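Clurer Judge Buzzer System

For talent shows, quiz evenings and studio panels
Maker: Karkov, Skunow
Page updated: 11/06/2020
Availability: in stock, hire or purchase

The Clurer is a complete buzzer and light system for a show with a judging panel. Every judge has one large button on the desk. When the judge presses it, the sound plays in the hall and a big cross lights up above the stage over the place of this judge. It is the same thing that the public knows from television, but made so that a school hall, a holiday park or a small regional studio can also have it.

The basic set is for 3 judges. You can add more places one by one, up to 16, and you do not need to buy a new control unit for this. Many of our customers start with the basic set and add a fourth place later, when they find a guest judge.

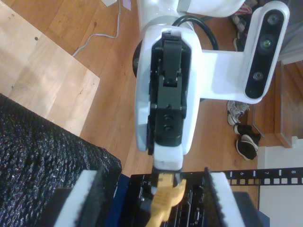

All places are connected to the control unit by network cable. We are sometimes asked why we do not offer a wireless version. In a full hall there are very many telephones, and we did not want that a button reacts late in the moment when all people are looking at it. With cable the lamp comes on at once. The longest permitted cable between a desk and the control unit is 100 meters.

What is in the basic set

Three desk buttons, red, with lamp inside
Three hanging crosses with white front
One control unit with sound output for your mixer
One operator panel with reset key and "golden" key
Network cables and spare plugs
Power supply
Printed manual in English and German

The desk is not included. If you have no desk, please ask for the Sivakumar panel desk, which is listed under Furniture. It is 67 cm high, so the faces and hands of sitting judges stay free for the camera. The top is also lower than a usual bar table, and a judge who uses a wheelchair can sit in the same line with the others.

Fixing the buttons
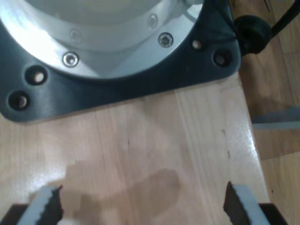
Judges do not press softly. In the first season with our old model we received several buttons back that had fallen from the desk, and from this we learned to make the foot wider. The Clurer button comes with a flat steel foot and can be screwed down or only clamped. For a show that stays in one hall we recommend screws. The dark plate in the photo is bolted to the wooden table top and has rounded corners, and this is a good manner for a button foot also, as a sleeve does not catch on the corner so easily. For a rented desk please use the clamps, which leave no holes. Do not use double-sided tape on lacquered wood.

Cables on the stage floor

Please plan the way of the cables before the desk is put in place. The best way is behind the judges and then along the side wall to the operator. If the cable must cross a place where people walk, it has to be covered with a cable ramp or with stage tape over the full length. A carpet is fine to stand the desk on, but never hide the cable under a carpet where dancers will pass.

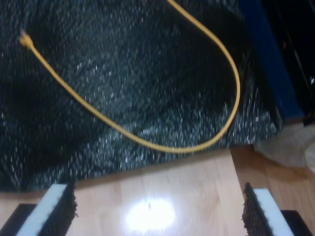

Yellow cable lying on a dark speckled rug

Keep bends wide. A cable that is folded sharply can work well in rehearsal and fail in the evening. We advise one color for the buttons and another color for everything else.

Operator panel

The operator sees which buttons are pressed and in which order. The reset key puts off all crosses together. It can be locked, so that a judge cannot be "saved" by mistake between two acts. The golden key starts a separate sound and an output for your confetti machine (machine not included). You may load your own sounds from a USB stick. Please check that you have the right to use them in public.

Connecting to your rack

If your hall already has a network switch in the rack, the control unit can be connected there. Use a switch that has no other work during the show. Label both ends of each cable with the number of the judge, and push every plug until you hear the click.

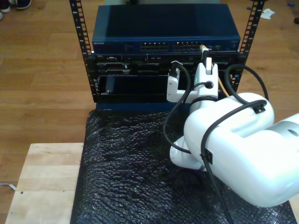 Ethernet cable at the switch ports of an open-frame rack

Hire and delivery

Hire is counted per show day. Rehearsal on the day before is free if the set comes back complete. Within Skunow we bring the set and build it up, which takes around one hour. Outside Skunow it is sent in two flight cases. The season is very full in April because of the school finals, so please reserve early for this month.

Warranty is two years on all parts, button lamps included. Prices on request.

Related products

Sivakumar panel desk, straight or curved
Clurer additional judge place
Clurer score display, one digit or two digits
Cable ramp, black
Flight case, empty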